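Groneck Textile Care Workshop
Bench notebook, small-article handling
Entry dated 23/11/2018

Purpose of entry: to record the work on mesh wash bags carried out at the light wood table, and to settle the wording of the handling sheet before it is passed to Porkitz for their own use.

The Meredith stock list gives 884 bags in circulation. The returns log for March shows 22 withdrawn from service, of which 15 were withdrawn for faults at the zipper and 7 for tears in the netting. The zipper therefore remains the first point of inspection. The earlier sheet placed it last, after the seams and the printed mark, and is to be corrected.

Procedure as followed at the table:

Lay the bag flat with the opening toward the operator. Smooth the netting outward from the middle. Follow the full length of the zipper before moving the pull. Look for netting caught in the teeth and for puckering where the tape is stitched to the mesh. Slight gathering along the seam is acceptable. A broken stitch is not, and the bag goes to repair.

The pull is to be moved slowly, with the fabric held on the other side of the opening. Pulling against a loose bag drags the netting into the track, and most of the damage logged in March was of this kind.
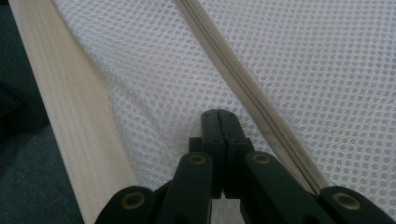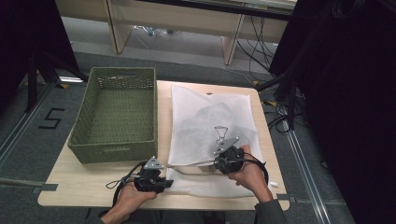 Zipper in its beige tape, first picture; mesh bag and green basket on the table, second picture.

Filed under: Laundry and Linen / Mesh Bags / Inspection

Remarks on the layout. The basket is kept to the left of the bag and near the front of the table, so that an inspected article can be put down without reaching across the netting. The arrangement is satisfactory and should be retained. The cutout handle slot is convenient for carrying, but small items should not be stacked up to its level.

The garment mark printed on the bag should face up during inspection. It provides a simple check that every bag is laid the same way and makes notes on the position of a fault easier to compare. The Delton sheet uses "upper left" and "upper right" without stating which side of the bag is meant; our wording will give the printed side as the reference.

Storage. Bags are to be closed before they are folded. Fold across the zipper once only. A second fold over the same place leaves a bend in the track, and the pull tends to stop there when the bag is next opened.

Outstanding: amend the order of inspection on the sheet; add a line on netting caught in the teeth; ask Porkitz whether they wish to receive the repair criteria together with the sheet or under separate cover. Repair of torn netting is not covered in this entry.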